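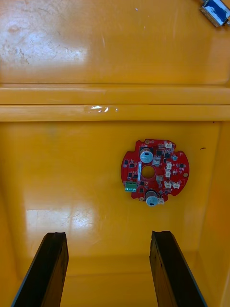 How does a robot learn to pick up a part that it was never programmed for?
It learns from examples. A person guides the robot arm by hand controls through the same pick many times, each time with the part lying a little differently, and the learning system studies the recordings until it can choose the movement by itself.

PRESS RELEASE

Cornuseo opens recording room in Cedton to teach robots the handling of circuit boards

CEDTON, October 5, 2019 - Cornuseo, a company that develops picking software for electronics repair and recycling, has opened a recording room in Cedton. In this room, trained operators collect examples of robot picks for the company's learning system, which carries the name Dinsa.

The room has six work stations. At each station, one operator controls one robot arm with a two-finger gripper. A small camera is mounted near the gripper, and it records the pick from the same place where the robot will later have to make its decision. The positions of the arm and the opening of the fingers are saved together with the video.

The first material is circuit boards in plastic bins. Boards of this kind are difficult for automatic picking. They are flat, and often they carry tall capacitors, terminal blocks and connectors which the fingers should not press. A round board has also no straight side to which the gripper can align itself. The operator must look for two places on the edge where the board can be held safely, and this choice is what Dinsa should learn.

"An experienced person sees in one moment where to hold a board, but she has difficulty to explain it in words," said Nadhirah Teoh, head of data collection at Cornuseo. "For this reason we do not ask our operators to write rules. We ask them to do the work, and we record it with care."

The company has decided to use bins that have already been in service in a workshop. Glossy plastic reflects the ceiling lamps, and scratches can look to a camera like the edge of a part. According to Cornuseo, an earlier version of the system was trained only with new, matte gray bins, and it made many wrong attempts when it was moved to a customer's site. The bright spots and the scuffs are now part of the examples from the start.

Each recording begins with the gripper open above the bin and ends when the board has been put down in a tray, or when the operator gives up the attempt. Failed attempts are also kept. They receive a separate mark, and a second person checks this mark before the recording goes into the training set. An operator works at the station for up to 15 minutes and then changes to checking, as tired hands produce movements that are not good to copy.

During the trial period, which started in January, the team collected 449 accepted recordings with one type of board. "It is a small number for a learning system, and we know it," said Gadisa Wolde, who leads the software work on Dinsa. "But we could already see which examples help and which do not. When the board always lies in the middle of the bin, the system learns the middle of the bin. Now the operators move it after each pick - near the wall, turned, sometimes upside down."

The first user of the system will be Purnance, a repair service for industrial control units. Purnance receives used boards from its customers and sorts them by hand before testing. Its workshop has supplied the boards and bins for the recordings, and its staff took part in the training of the eight operators.

"Our people know these boards well, and it was important for us that their knowledge comes into the project," said Lise Marchand, workshop manager at Purnance. "We do not expect that the robot will do all the sorting. We would like it to take the repeated part, from the bin to the test table."

In the next step, Cornuseo will add boards of other shapes and bins in which several boards lie on top of each other. The company will also compare recordings from different operators. Some of them approach the board slowly and correct the direction on the way, while others stop above it first. It is not yet known which manner is better for the learning system.

Companies that wish to have their own parts included in the recordings can arrange a visit to the room in Cedton. Parts should be sent together with the bins in which they are normally stored.

About Cornuseo
Cornuseo develops software for robot picking in repair and recycling workshops. The company is based in Cedton.

Press contact
Meron Jemal, Communications, Cornuseo, Cedton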